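From: Rupert Auer
To: floor-and-packing list
Subject: Re: the arms on bench 4 - what happens to our hours?

Pascual Zapata wrote:
> Can somebody say in plain words what the plan is. I was told in June the
> arms were for the night orders only. Now there's a rota with my name
> against "cell minding" and I haven't been asked. I've packed here six
> years. I'm not against it, I just want to know if I'm being trained up or
> trained out. Also are we keeping the two-person rule at the end of the
> line, yes or no?

Pascual, all,

Quick one before the 2 o'clock lorry, sorry for the state of it. Fair questions and you should of had answers before the rota went up. That's on me.

Plain words then. Fasinura want the gift bags done by the arms where they can be, starting with small orders. Stand the bag up, open it, item in, bag over to the checker. The big mixed orders stay with people. Nights was the first idea, then Prantl said they can't send anyone out after six if it stops, so days it is. Should have told you that when it changed.

Numbers, as people keep asking at the kettle. Best day on the hand benches in September was 237 bags. Best day on the cell so far is 181, and that was with me stood next to it most of the shift. So no, it isn't quicker. What the office likes is that it does the same at the end of the day as at the start. What I like is fewer sore wrists. We've had 4 people off the bag bench with wrists this year and I'm one of them.
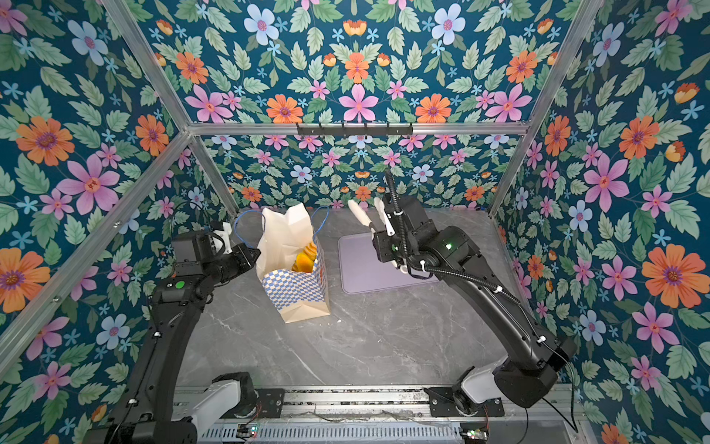
Warnance on the late shift wrote back to me off list that the bags are the bit she'd happily give away, but the bit she wants to keep is the talking, and if each of us ends up minding a cell with our back to the next person then it's a worse job whatever it does for wrists. She also wants it in writing that a stopped arm doesn't count against whoever is minding it. I think she's right on both and have said so upstairs.

On the hours - no cut before the new year, that I do have in writing from Gindeck. After that I don't know and I won't pretend to. Agency cover goes first if anything goes. I asked for the same promise to the summer and got "we'll look at it".

Cell minding. Two mornings of training, paid, then a week alongside someone. You learn to stop it, clear it, restart it, and teach it a new bag. Same grade for now. I've argued it should be a grade up, because teaching it a bag is skilled work and it's your hands they're copying from. No answer yet. If you don't want it, say so to me and your name comes off, no black mark. Pascual yours is off as of now till we've spoken properly.

Two-person rule: yes. Stays. Arms don't count as a person. Anyone told otherwise send them to me.

Other bits:

Don't reach in while it's moving, even for a dropped tag. Stop button first. I've seen it done twice this week.

Crumpled bags are still the main fault. If the top's folded in on itself it can't get hold of the rim. Put the bad ones aside for the hand benches, don't bin them.

If you've a gripe about the noise write down the time it happened, helps me when I ring Prantl.

Meeting in the canteen at half 3 tomorow, both shifts, bring questions. Late shift will be paid from then. If you can't make it reply here and I'll read yours out.

Lorry's in. More tonight.

Rupert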